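Reading time: 1 min

December 10, 2022 - by the Troker newsdesk

Sillard has put a price on its gripper simulator, and the price is 400 a seat. Verkerora, as the package is called, lets small shops rehearse a robot's grasping before anyone buys the arm. It has been in free trial since October, a period long enough for customers to grow attached and for Sillard to notice.

The license covers 30 simulated rooms and 10 gripper models. Renders from the wrist view show the sort of decor on offer.
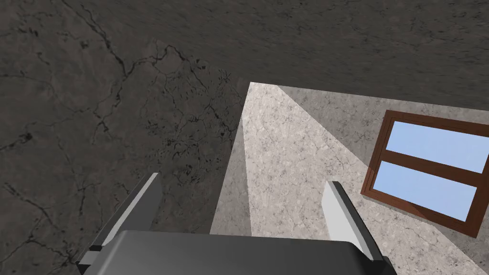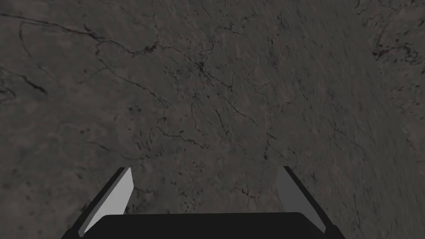
Two fingers, open, and plenty of cracked stone.

Shops that want to bring their own floor plans will need the upgrade, at 800 a seat, which also buys a support line staffed during office hours. Whose office hours, Sillard has yet to say.

Rival Stoica still gives its basic simulator away and charges for the manual. We tried both for a short while and found Verkerora quicker to set up - the install took one coffee - but fussier about graphics cards. Licenses run for a year and renew themselves unless told otherwise, in writing.

Contact the newsdesk | © 2022 Troker | Back to top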